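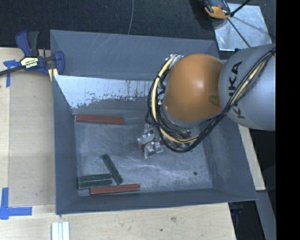

Kevin Doherty asked after the last session whether a bright scratch in a painted surface is better or worse news than a brown one, and whether either of them should be touched up straight away. It is a fair question and most of this handout is an answer to it. The short version is that a bright mark and a brown mark tell you different things, and that what you do next depends on what the part is for, what it is made of and where it lives.

Protective Coatings, Unit 4: Wear, Damage and Repair
Notes by Rónán Dunne

Read these with the Unit 3 sheet on surface preparation. I have left out powder coating, which gets its own unit.

4.1 What a coating is for

Paint on metal does three jobs, in different amounts depending on the product. It keeps water and air away from the surface. It may carry pigments that slow corrosion if some water does get through. And it gives the thing a colour, which matters more than engineers like to admit, as people look after equipment that looks cared for.

No paint film is completely waterproof. Water vapour passes slowly through nearly all of them. What protects the metal is mostly that the film sticks well, so there is no gap underneath for water to collect in, and that it makes it hard for salts to reach the surface. Keep this in mind when you read product sheets that talk only about thickness. A thick film that sticks badly is a poor coating.

4.2 Wear and corrosion are separate problems

Students tend to run these together, so we will keep them apart until 4.5.

Wear is the loss of material by rubbing, knocking or scouring. Corrosion is the loss of metal by a chemical reaction with its surroundings. A surface can wear for years without corroding, and it can corrode in a place where nothing has ever touched it, such as the inside of a hollow section.

A bin or tray that has things put in and taken out usually shows wear on its floor first. The one at the head of these notes has fine scratches and cloudy rub marks across its metallic floor, and a bright patch beneath the far wall where the grey coating stops at a ragged, speckled edge. Look at edges like that whenever you have the chance to see the real part. The middle of a bare area tells you very little, and the edge tells you how the remaining paint is holding on.

4.3 Kinds of mechanical damage

Scuffing. The surface of the film is polished or dulled but the film is still there. On a matt finish a scuff looks shiny, and on a gloss finish it looks dull. It can often be left alone. Wipe it first, as many apparent scuffs are material left behind by whatever rubbed against the paint.

Scratching. A narrow line cut into the film. The question is always depth. A scratch in the topcoat only is a matter of looks. A scratch that reaches the primer needs watching. A scratch that reaches metal is a break in the coating, however thin it appears.

Chipping. A piece of film comes away from a knock. Chips are found on corners and rims, where the paint is thin to begin with. Liquid paint draws back from a sharp edge as it dries, and for that reason a good specification asks for edges to be rounded and given an extra brushed coat, known as a stripe coat.

Abrasion. The film is worn down over an area by repeated rubbing. It thins gradually and then goes through, usually in small spots that join up later. A speckled edge is common where the metal underneath was blasted or ground, as the high points come through first and paint stays in the low ones.

Flaking. The film lifts in sheets or curls. This is a failure of adhesion and it should send you back to the preparation records. Mechanical damage may start it off, but sound paint does not flake from a scratch.

4.4 Thickness, and how it is measured

Film thickness is given in micrometres, often just called microns. For the worked case this term we use a specified dry film of 200 microns, built up from a primer, a middle coat and a topcoat.

Wet and dry thickness are not the same. The liquid part of the paint leaves as it dries. A paint with 55 per cent solids by volume leaves a dry film of only a little over half its wet thickness, and a painter who measures the wet film and forgets this will put on far too little. The volume solids figure is on the product data sheet. Use volume and ignore the figure by weight, which is no help here.

To find the wet thickness you need, divide the dry thickness by the volume solids written as a decimal. If thinner has been added, the solids figure drops and the sum has to be done again. Write down how much thinner went in. It is the most commonly missing entry in the site logs we see.

Wet films are checked with a comb gauge pressed into the fresh paint. Dry films on steel are checked with a magnetic gauge. On aluminium you need an eddy current gauge, and many modern instruments do both and switch over by themselves. Calibrate on the day, on a piece of bare metal with the same surface roughness as the job. A gauge set up on polished plate will read wrongly on a blasted surface.

4.5 What happens at a break

Now put the two problems back together. When a scratch reaches bare steel, one of several things happens.

In a dry indoor place, very little. The metal may stay bright for a long time, particularly if it is being rubbed often enough to keep it clean. A bright patch on a steel part in regular use suggests that wear is going on faster than corrosion. It does not say the metal is safe from rusting once the rubbing stops.

In a damp place, the steel rusts. Rust takes up more room than the metal it came from, so it pushes at the edges of the film and lifts them. Water then gets in under the lifted edge and the area grows. This is called undercutting or creep, and it is measured from the original scratch outwards.

If the primer is rich in zinc, the zinc corrodes in preference to the steel for a while and a narrow scratch may be protected. A wide bare patch will not be. The protection reaches only a short distance.

On aluminium or stainless steel a bare patch stays bright or goes dull grey, and people assume nothing is wrong. Both metals form a thin natural oxide that looks after them in clean conditions. Salt can break it down in small pits. Check what the metal is before you decide anything from its colour.

So, to go back to Kevin's question: on ordinary steel a brown scratch has been open long enough, and damp enough, to start rusting. Treat it first. A bright one is either recent or is being rubbed. Find out which.

4.6 Worked case: the Ludska tank

The Ludska yard had a painted steel holding tank of 3000 litres, used for rinse water and standing outdoors under a lean-to roof. The paint was the 200 micron system from 4.4, supplied by Griretov. After the first winter there was rust along the lower rim on one side and nowhere else.

The first report blamed the paint. Thickness readings on the flat sides were all within the specification. Readings near the rim were low, and there was no record of a stripe coat. The rim was also where a hose trolley was parked, and its handle had been knocking against the tank.

Three points to take from this. The average reading was fine and told nobody anything useful about the rim. The damage had a plain mechanical cause, which a walk round the tank would have found. And the repair would have failed again without somewhere else to park the trolley. Conneely did the repair in May and moved the trolley hook at the same time.

4.7 Patch repair, step by step

1. Wash the area and let it dry. Grease and salt must come off before any sanding, or you will rub them in.
2. Remove loose paint with a scraper until you reach paint that will not lift.
3. Take rust back to clean metal. Power tools are usual for small areas. Do not polish the metal, as primer needs something to grip.
4. Feather the edges. Sand the sound paint around the patch to a gentle slope so that each coat shows as a band.
5. Remove the dust with a vacuum or a clean dry brush.
6. Prime the same day. Overlap the primer on to the sanded paint.
7. Build up the remaining coats, leaving the drying time given on the sheet between them.
8. Measure, and write it down.

Check that the new paint suits the old one. A strong solvent over an old soft paint will wrinkle it. Try a small spot and leave it overnight if there are no records.

4.8 When to leave it alone

Some surfaces are going to be rubbed bare whatever you put on them. Chutes, tray floors and the tops of steps are the usual ones. Repainting with the same product buys a short time and may shed flakes into whatever is being handled. The choices are a harder coating, a replaceable liner, a different metal, or bare metal with regular inspection. For steel kept indoors and dry the last of these is often perfectly sensible — and cheap.

Where the contents are food, the decision is not yours to make on looks or cost, and the coating must be one approved for the purpose.

For next time, bring a product data sheet for any metal primer. The Trisby sheets in the workshop folder will do if you have nothing else. We will go through the solids and drying figures together.

Related course notes
Unit 2: Why metals corrode
Unit 3: Surface preparation and cleanliness
Unit 5: Powder coating
Unit 6: Inspection records and how to keep them
Glossary of coating terms

Notes last revised 6 August 2021 | Contact the course office | © Rónán Dunne | Back to top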